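Teaching by hand, a thread. I've spent most of June showing robots how to tidy shelves and tables, and people keep asking what the job is. I'll put down what I know.

The short version: I do a small task over and over with a gripper, and the recordings go to train a model. The arm then tries the same task by itself. My part is the doing. Other people handle the training.

There are two ways we do it at Brotmont. One is a hand-held gripper. You squeeze it, the fingers close, and a camera on it sees what the fingers see. The other is remote control, where you sit at a desk and move a small arm and a bigger one copies you.

I started on remote control. The setup is called Ostura in our building, and it's a pair of arms, a leader and a follower. You hold the leader by its handle and watch the follower through the gap between two monitors.

It is slower than you'd think. You can't feel the object. If the follower is pressing a box into the table, you find out when the box bends. My first week I dented a lot of cardboard.

The trick I was given was to stop before every contact. Come in, stop, look, close. It makes for dull recordings but the follower arm stopped crushing things, and my shoulder hurt less.

Later they took the stopping out again. The model had picked it up and was pausing in mid-air before every grasp. So now it's slow down but don't stop. That took me a few days to unlearn.

The hand-held one is called the Genby and it's what I use most days now. You hold it in your own hand, so you feel the weight. A beginner can get a usable recording in the first hour.

The downside is that you forget you're meant to be a robot. You twist your wrist in ways the arm can't follow. You reach round the back of things. Those get thrown out when someone checks them against the arm's reach.

A batch for us is 20 recordings of the same task with the objects moved each time. Then you change something bigger, like the height of the surface or which way the boxes face, and do another batch.

People assume you should do the task perfectly each time. You should do it cleanly, but small corrections are useful. If I come in a bit to the left of a box and shift over before closing, the arm gets to see how to shift over.

What you don't want is dithering. If I hover for ten seconds making up my mind, there's nothing in the recording to say why. I decide which object I'm going for before I press record.

Boxes are the easy end of the job as long as the sides are flat and there's room for a finger on each side. Put two close together and it gets harder, as one finger has to go down the gap between them without knocking the neighbour.

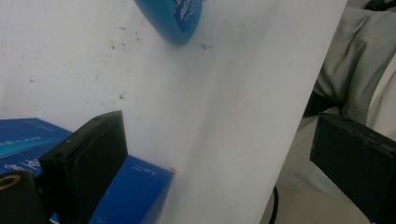 How many recordings does it take before the arm can do a task by itself?

For a simple pick and place with one kind of box, we plan on 400. Anything with rounded objects or a tight gap needs more, and moving to a different room usually means recording some more there as well.

The biggest set I've worked on was 1,343 recordings, split between four of us. We'd all been told to do it the same way and we still had four styles. One of us always took the nearest object first, one always went left to right.

In the end we wrote the order down on a card and taped it to the wall. Nearest first, top grip for boxes, side grip for bottles. The later recordings are much more alike and the people training the model were happier with them.

Grip direction matters more than I expected. I'd pick up a box whichever way was comfortable, and the arm would then mix the two ways and come in at an angle that was neither. Choose one way per object and stick to it.

Lighting is the other one. We had a task at the Yagi site that went well all morning and badly after three in the afternoon, when the sun came across the table. We went back and recorded a batch in the late afternoon and it improved. It still isn't as good as the morning.

Clothes too. If you wear the same grey jumper all week, that's one more thing that never changes in the recordings. We're asked to vary what we wear. I keep two spare tops in my drawer.

On tiredness: I do about 24 minutes at a stretch and then put the gripper down. It isn't heavy, but the squeeze gets you in the thumb. My recordings get sloppy before I notice they're sloppy. The closing gets faster and the letting go gets careless.

Letting go is a part of the task that beginners rush. Lower the object until it's resting, open the fingers, then lift straight up. If you pull away while you're still opening, the box comes with you or falls over.

Bad recordings: delete them straight away. I used to leave them and mean to sort them on Saturday, and by then I couldn't tell which were which without watching the lot. There's a button on the Genby that marks the last one as bad. Use it.

What I'd keep, though, is a fumble that you recovered from. Box tips, you set it upright, you carry on. Ask whoever is training the model first, as some want those kept in a separate folder. Ours go in with the rest but with a tag.

Watching the arm try it for the first time is odd. Mine does a small lift before it moves sideways, and that's my habit. I do it when I clear cups off the kitchen table at home. I hadn't known until I saw the arm do it.

Next week I'm back on the Ostura for drawers. Pulling a drawer open is hard to show by remote control because the follower wants to go in a straight line and our drawers stick. I'll add to this thread if I find a good way of doing it.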